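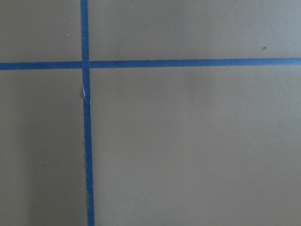
Bench top, blue tape cross. Ragged edge is on the long strip, below the crossing.

Posted by koo_es, Jul 22, 2024

Marking out a painted bench top with blue painter's tape. The cross is a datum: I measure jig positions off it in both directions, so the edges matter. Below the crossing, one edge has a white sliver showing and a small bump next to it where the tape looks lifted or creased. The cross strip is cleaner.

Questions:
1. Patch the bad section or pull the whole strip?
2. Is painter's tape wrong for a mark that stays down until August?

Top coat is Starine matte, two coats. Tape is from a hardware store multipack, label long gone.

kartha_bench wrote:
Pull the whole strip. A patch puts a step in the edge and you will measure off the step sooner or later. Peel back on itself at a low angle, slowly. If it tears, warm it a little with a hair dryer and start again from the other end.

D. Palaniappan wrote:
Disagree. If the datum is the crossing, damage further along is cosmetic. Trim the loose fiber with a sharp blade held flat and leave it. Every time you pull tape off a matte coat you risk taking some of the coat with it.

kartha_bench wrote:
The datum is the edge. He said he measures off it. A lifted edge moves when a sleeve catches it.

koo_es wrote:
Both, in fact. Crossing for zero, edges for direction. Also "she".

kartha_bench wrote:
Noted, sorry.

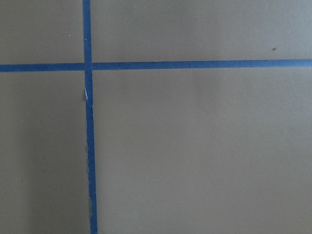 Same cross, second shot. Look at the overlap.

koo_es wrote:
 The long strip leans. How far out is too far?

T. Ramasamy wrote:
You can't get an angle from a photo unless you know the lens was square to the bench. Use 3-4-5 with a steel rule, or a large framing square against both edges. I allow 2 mm over the length of the strip.

Also, the long strip looks to be on top at the crossing. If so, it can come up without disturbing the other one. Relay it against a straightedge and press it down with a plastic card.

D. Palaniappan wrote:
2 mm is generous if the jigs are small. I would scribe a fine pencil line and use the tape only to find the line. Tape edges wander, even good ones.

kartha_bench wrote:
Pencil on matte gray is hard to see under shop lights. Otherwise fine.

koo_es wrote:
Going with pencil line plus new tape laid 4 mm off it. Will report how the coat holds up when the old strip comes off.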